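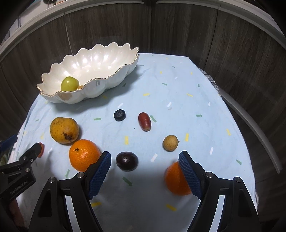 Clelel Opens Table Fruit Program in Vesville Community Kitchens

VESVILLE, April. Clelel, the household goods and food education company, today announced the opening of its Table Fruit program in five community kitchens across Vesville. The program offers free sessions on choosing, storing and serving fresh fruit at home.

Each session lasts two hours and is open to 16 participants. Those attending work at a covered table with a serving bowl and a mixed selection of fruit, including grapes, blueberries, longans and small oranges. They learn to sort fruit by ripeness, to check the skin and stem end for damage, and to arrange large and small pieces in one dish so that soft fruit is not crushed.

"Many households buy good fruit and lose part of it before it reaches the table," the company said in a statement. "The sessions deal with ordinary habits, such as when to wash berries and which fruit should be eaten first."

Fruit for the program will be supplied by Horobets, a wholesale grower and importer based outside Vesville. Serving dishes and table linens come from the Skirari collection, which Clelel introduced last year. The collection includes scalloped bowls with a pearly glaze and patterned tablecloths in light blue. Items used in the sessions will remain with the host kitchens after the program ends.

A printed guide of 20 pages will be given to every participant and will also be available at Clelel stores.

Registration is open at all participating kitchens. Places are assigned in order of application. Children may attend with an adult.

About Clelel
Clelel designs and sells tableware, linens and kitchen storage. Its head office is in Vesville.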